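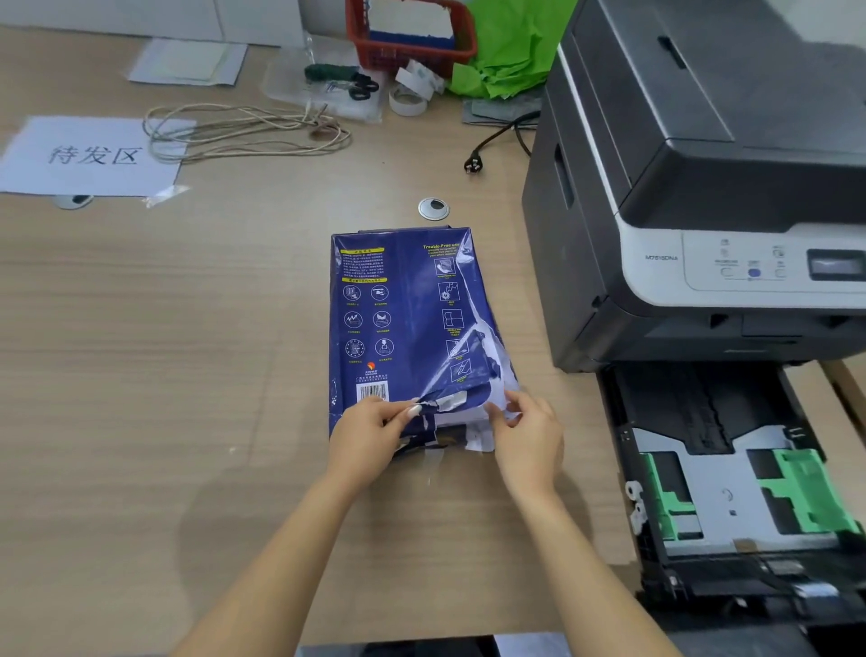 Opening a ream of copy paper at the desk.

Home | Data | Notes | Contact

# skestow-roadworks

By Niall Strachan, August 15, 2026

Hi! I got tired of guessing when the Skestow to Serstead road would be finished, so I started keeping a table of every notice the council puts out on it (closures, lane shifts, new end dates, the lot). You're welcome to it.

## What's in it

- `notices.csv` – 100 rows, one per published notice
- `delays.csv` – the 15 times the completion date moved
- `sections.csv` – the five sections of road, north to south

Dates are the ones printed on the notice, even when I drove past and saw something different. If a notice skips the section, I leave that column blank.

## Known problems

The Goh bridge section is a mess. It was renumbered in July, and 42 rows still carry the old number – I'm working through them on weekends. Fitzgerald Esposito typed up most of the older paper notices for me (thank you!!), and spelling of the side streets wanders a bit in those.

Costs aren't included. I tried, but the notices mix contract totals with monthly payments and I couldn't pull them apart.

## Using it

Do what you like with it, just link back. Corrections by email, please, with a scan of the notice if you have one.

Recent
- Zindico bus stop list, updated
- Serstead detour map
- Culvert notes, part 5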